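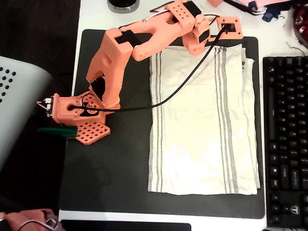

July 19, 2023

Towels again, and I think I'm finally getting somewhere with the folding sheet for the Kostdale job. Writing it all down while I still remember which pile is which (I have already muddled two of them once this week and had to start over, so please don't move anything off the windowsill!).

Quick recap for anyone picking this up. Kostdale want one fold that works for all their plain white towels, neat enough for an open shelf, and they want it written so that a new starter can do it from a single page. Back in April we sent them the long version with the diagrams and they said it was lovely and far too long. Fair enough.

Main thing today was the half fold against the thirds fold. I'd been a thirds person all my life, my mum folds in thirds, the whole airing cupboard at home is thirds. But on the desk mat the halves came out squarer every time. With thirds you have to guess where the first edge lands, and if you're a bit out then the last flap either sticks out or falls short, and by the time you've noticed you've smoothed it all down. With halves you've got corners to match to corners and that's the whole job.

So the order I've settled on:

Lay it flat, label side up, short edge towards you. Bring the far edge down to the near one. Smooth from the middle outwards with the flat of the hand, never from one side across, or you push a ripple along and it ends up at the hem. Fold in half again side to side. Turn so the closed fold faces the front of the shelf. Done.

The black mat is much better than the bare bench, by the way. White on pale wood was giving me a headache and I kept missing crooked edges. On black you see a wonky corner straight away. I'd like a second mat if there's any money left in the Flison budget, which I doubt.

Stack test: did 2 stacks, one of halves and one of thirds, same towels, same wash. The halves stack stood up nicely and only leaned a little at the top. The thirds stack bulged in the middle and I had to keep patting it back in. I did put a ruler up against both but didn't write the numbers down before I knocked the second one over with my elbow, so that wants doing again properly.

Softener: don't! The softened batch is slippery and the layers slide about when you pick a stack up. Plain wash only until we've finished, and I've put a note on the machine. Also the Lefèvre hand towels have a thick woven band near one end and that band wants to sit on the outside of the last fold, otherwise there's a lump. I'd add a line about it at the bottom of the page and leave the main steps alone.

The Bedeo samples came as well, 3 of them, still in their bags. Quite a long pile and they shed like mad, there was fluff on my sleeves after handling just one. They'll need washing before they're any use for this.

To do:
Wash the Bedeo ones, separately, and clean the lint filter after.
Redo the stack test and write the heights down this time.
Trim the page to under 200 words (it's well over).
Ask Kostdale how deep their shelves are. I've asked before and got the width.
Find out if they want the bath sheets in the same fold, the big ones might need one extra turn.

Folded stack of finished ones is on the top shelf by the sink, left-hand end. The tea towels next to them are ours, for the mugs.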